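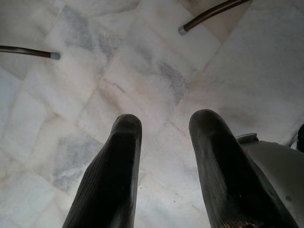

Extras and a couple of small speaking parts wanted for my short film

Hi all! I'm Lalit Saxena, and I'm finally shooting Brelberg, the short I've been threatening to make since film school. It's a family drama set over one long night at a bus depot, where everyone is stranded and two brothers who haven't spoken in years end up on the same bench. We shoot in February and I still need faces!

First, the crowd. I'm after 40 background players to be stranded passengers: any age over 18, any look, and no experience needed. You'll mostly be sitting, dozing, arguing with the ticket window and eating vending machine snacks. If you have a big ugly suitcase, please bring it (my wardrobe person will love you forever).

Then there are 2 speaking parts left. One is the night clerk, a woman in her 60s, very dry, with maybe a page and a half of dialogue, mostly in Hindi. The other is a teenage soccer fan who won't stop talking, and for that I'd like someone 18 or older who can pass for 15. He sings, badly. Please don't be shy about the badly part.

Now the money, which I know you scrolled down for. Background players get $60 a night plus a hot dinner. Speaking parts get more, and we'll talk about it when I call you. I'm paying for most of this myself, with some help from my friends at Stondora, who are lending us lights and a very nice sound recordist.

These are night shoots. Call time is 7 p.m. and we wrap by 4 a.m., with a proper meal at midnight. The depot isn't heated, so think layers, and avoid big logos and bright white if you can. There's free parking behind the building, and I'll send the address once you're confirmed.

To apply, send me a message through my Fello page with your name, your age, a recent photo (a phone selfie is fine) and which nights you can't do. For the speaking parts, add a video of yourself telling me about the worst trip you ever took. Keep it under 2 minutes, in Hindi if you're going for the clerk. I watch every single one, usually with tea, and I'll write back to everybody whether it's a yes or a no.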